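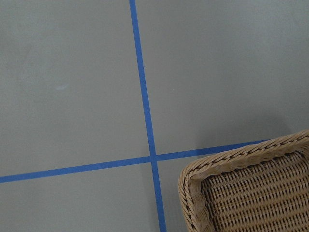
4. How far the drag sail claims can be trusted

The case for fitting drag sails to small satellites is usually made in one sentence: a larger area meets more of the thin upper air, so the satellite comes down sooner. We have no quarrel with the physics. Our doubts are with the evidence offered that sails already in orbit have done what their makers say, and with how quickly that evidence has been turned into a selling point.

4.1 What was reported

The claims we look at come from one source, the set of mission summaries issued by Jarkden for its Grandico satellites. All six carried the same sail. According to the summaries, every sail opened on command and every satellite then began to lose height faster than it had before. The summaries call this "full confirmation of sail performance." The same phrase appears in the sales material, where it has lost the few conditions attached to it in the original.

A reader who goes looking for the measurements behind the phrase will find less than expected. Opening was judged from a switch on the sail housing, which changes state when the door releases. A released door is a necessary step toward an open sail, but the switch has no means of telling a sail stretched flat on its booms from one that came out partway and stuck. No satellite in the series carried a camera pointed at the sail. The change in orbit is therefore the only real evidence of how much area was exposed, and everything depends on how that change is read.

4.2 The moving baseline

To say that a satellite is falling faster because of its sail, one must know how fast it would have fallen without it. Jarkden compared the rate of descent after opening with the rate in the six months before. This would be a fair test if the upper atmosphere stayed the same, and it does not. Air density at these heights rises and falls with solar activity, and it can change by more than the effect being looked for. The sails were opened in May, during a stretch when density was already climbing. Some part of the faster descent would have happened to a satellite with its sail still folded in the box.

The summaries do mention this. They state that density was "accounted for using a standard model" and leave it there. The model is not named, the inputs are not given, and no error is attached to the result. Density models are known to miss by wide margins in active periods, and the misses tend to run in the same direction for weeks at a time. Averaging over a longer period will not remove an error of that kind.

There is also the matter of attitude. A flat sail works best when it faces the flow. If the satellite tumbles, the average area falls well below the figure on the data sheet. Després, in the only outside review we could find, assumed a stable attitude throughout and obtained good agreement with the Jarkden figures. We read that agreement with some caution. The drag coefficient was left free in the fit, so a sail that was partly open, a satellite that was tumbling and a density model that was wrong could all have been absorbed into the same number.

4.3 A rerun with the baseline left open

We repeated the analysis using public orbit data and the Jilley propagation code. Instead of fixing the density and solving for the sail area, we let both vary, along with the attitude, and ran 2,000 cases for each satellite. Each case was kept if it matched the tracked orbit within the stated tracking error.

Figure 3 appears below; the kept cases are discussed in the text and are not plotted.
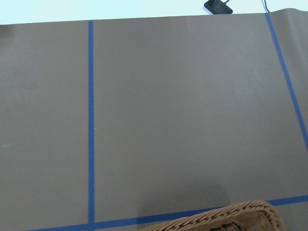 Figure 3. Strips of blue tape marking straight lines on a flat gray surface.

The kept cases cover a wide span. For every satellite in the series we found matches with a fully open sail, and we also found matches with a sail well short of full area. For the two lowest satellites the range was narrower and favored a sail that was at least mostly open, which is the strongest support for the Jarkden claim that we can offer. For the others the orbit data alone could not separate a good sail in thin air from a poor sail in thick air.

This should not be taken as a finding that the sails failed. They may all have opened perfectly. Our complaint is that the published record would look much the same if several of them had not, and a record with that property cannot be called full confirmation.

4.4 Objections

Harvey Marchand, who read a draft of this section, objected that we ask too much of a low-cost part. A regulator needs to know only that the satellite will come down in time, he argued, and the exact area of the sail is of interest mainly to the people who folded it. We accept the first half of this. The second half would hold if each sail were judged on its own descent. In practice the Grandico results are being used to predict the lifetime of heavier satellites in higher orbits, where air is thinner and the sail has far more work to do. An error in area that hardly matters at low altitude can add years there.

A second objection is that a control satellite, identical and released at the same time with its sail left closed, would cost too much. Perhaps so. But a cheaper control was available. The six satellites could have opened their sails on staggered dates, so that those still closed served as a check on those already open. The summaries give no reason for opening them all within the same week, and our written request for one had not been answered by 22 November 2025.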